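Budget for the Second Arm

Most purchase requests for a robot cell list one arm, one gripper and a line for "accessories." At Varside we approved 3 of these last year, and each came back for more money before July.

The arm price is the easy part. Cable handling is where the plan fails. A network cable plugged into a black box is a routine job for a person and a two-gripper job for a machine — one to hold the box, one for the cord.
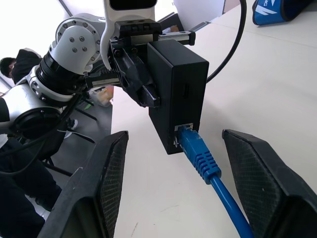
Heledd Pritchard disagrees: a fixed clamp costs less than a second arm, she wrote, and for a single product it will do the same work.

For a single product, yes. Our line changes parts 6 times a year, and every change means a new clamp, a new drawing and lost hours. Those costs sit in the maintenance budget, so the request looks cheaper than it is. Put them on the same sheet before signing.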